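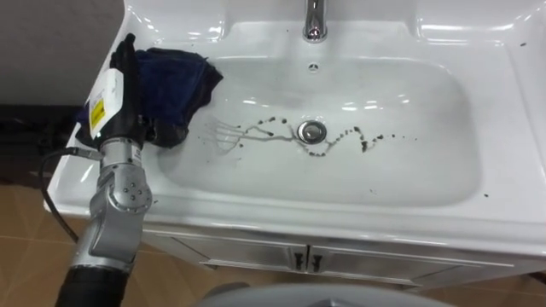
*Figure 2. Basin of a vanity-top washbasin, Goston site, with dark debris on the floor of the bowl. Source: Fleltberg washroom survey.*

### 3.2 Where residue settles in the bowl

The survey covered 310 washbasins in shared accommodation at Goston and Rillow, visited through September. Each was looked at before the morning clean and given a score for the rim, the walls, the floor of the bowl and the waste. Taps were scored separately and are dealt with in section 3.4.

Loose residue was found on the floor of the bowl far more often than on the walls. It tended to lie in bands. Figure 2 shows a typical case: dark specks and clumps form a wavy line past the waste and thin out to single dots towards the right. The raised stopper was open to question as a cause of this pattern, and basins with a flat grid waste were too few at either site for a fair comparison.

Rims gave more trouble in scoring. On wide, flat rims such as the one in Figure 2, stray specks are small and easily missed under bright overhead light, where the glaze reflects strongly. Surveyors were asked to look at the rim from 2 positions and to record the worse score. Even so, agreement between surveyors was lower for rims than for any other part.

Smearing was recorded as a separate item. Faint greyish streaks in thin parallel lines, as on the left of the bowl in Figure 2, were scored as smears whatever their likely origin. Shehu basins, which have a shallower bowl, had smears on the walls as well as the floor.

In 25 basins the debris was too mixed to place in one of our categories (soil, hair, soap, food waste). Coffee grounds and fine soil are hard to tell apart by eye, and we have grouped them as "dark granular" in Table 4.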